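Maintaining the laundry cell: notes on cables, sleeves and finger calibration

Posted in Workshop notes by Agata Fabbri

The laundry cell at Olleck has now completed 3503 cycles since it was commissioned, and the maintenance schedule has been revised accordingly. The earlier schedule was inherited from the Mazza bench, where both arms worked over a fixed table. It proved unsuitable for a cell in which the arms must reach down to a washing machine door and across to a basket on a chair.

The first change concerns cable routing. At cycle 1569 the right wrist cable was found to have worn through its outer jacket at the point where it passed under the clamp. The replacement was left with a longer service loop, and the same was done on the left arm for consistency. A loop of this kind looks untidy, but it allows the wrist to complete its full rotation without pulling on the connector. Loops are to be inspected at the start of each shift, with the arms powered down, and the clamp screws checked by hand.

The second change concerns the hands. Finger zero positions are now recorded with the hand open and unloaded, and again after a run of 51 cycles. A drift of more than 2 degrees in any joint requires recalibration before work resumes. Thumb joints have drifted most often – we attribute this to the weight of damp cotton – and should be measured first.

The sleeves supplied by Plastia are to be drawn back from the base of the thumb before calibration. Fabric caught in the joint gives a false reading, and one set of figures from November had to be discarded for that reason.

The cell and its hands at Olleck.

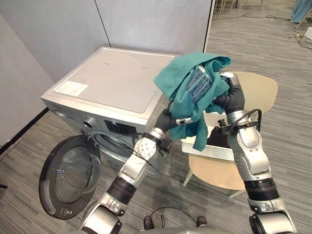
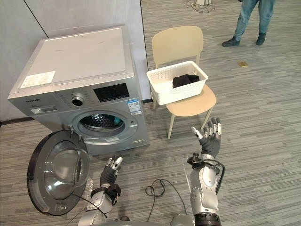
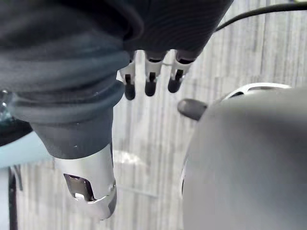 Positions of the machine and chair are not fixed mechanically, and the carpet allows both to creep. We considered bolting the machine to a base plate, and Stinora kindly provided a drawing, but the proposal was set aside on grounds of cost. The operator instead checks both positions against the reference file each morning and corrects them before the arms are enabled. This takes a few minutes and should be entered in the log even where no correction was needed.

Two matters remain open. The left wrist encoder reports an intermittent fault on warm afternoons, which we have been unable to reproduce on the bench. The spare connectors ordered in the spring are also of the wrong pitch and will be returned. Until the correct parts arrive, any connector removed from the right arm must be kept and labelled – please do not dispose of it.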